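Collecting examples at Homwood: a talk with Inna Levchenko

When I came to the second floor of Homwood, it was a little after nine in the morning and Inna Levchenko was already looking for a spoon. She leads the group which records household tasks for a learning system the company calls Brarka. The system learns from people who do small jobs at a table, with a camera worn on the chest.

"Many visitors expect to see big computers," she told me. "The computers are in another building. We have tables and things from the supermarket."

The group has 2657 recordings at this moment. The first plan was for 2000, but Levchenko asked for more time in September, when she saw that too many of them were alike. The same two people had made most of them, and both are right-handed.

"The model became very good at being Ryan," she said. Ryan Pilkington, who sat near us with his coffee, did not object.

Now there are 4 people who record, and they change tables during the day. The objects are also changed, and they are not always put in good order. Levchenko wants a table to look like a table at home, with food, a cup, some pens and something that does not belong there. 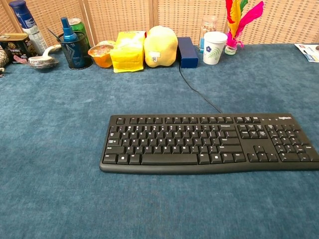

How do you decide that a recording is good enough to keep?

"We watch it from the beginning to the end, and a second person watches it too. If the hands leave the view for a long moment, we remove it. If the person makes a mistake and corrects it, we keep it, and we write a note."

These notes are the work of Kusum Goel. She has removed 617 recordings until now, and she told me that the early ones were the hardest to judge, as the rules were still changing each week. Some she had to watch again three times.

I asked Levchenko if it is boring to repeat the same small task. She thought about it for some time.

"It is a little boring, yes. But when you are bored you begin to move in your natural way, and this is what I need. In the first hour everybody moves like an actor."

After lunch they planned to start a new list of tasks, with bags and lids. Pilkington asked if he could use his left hand.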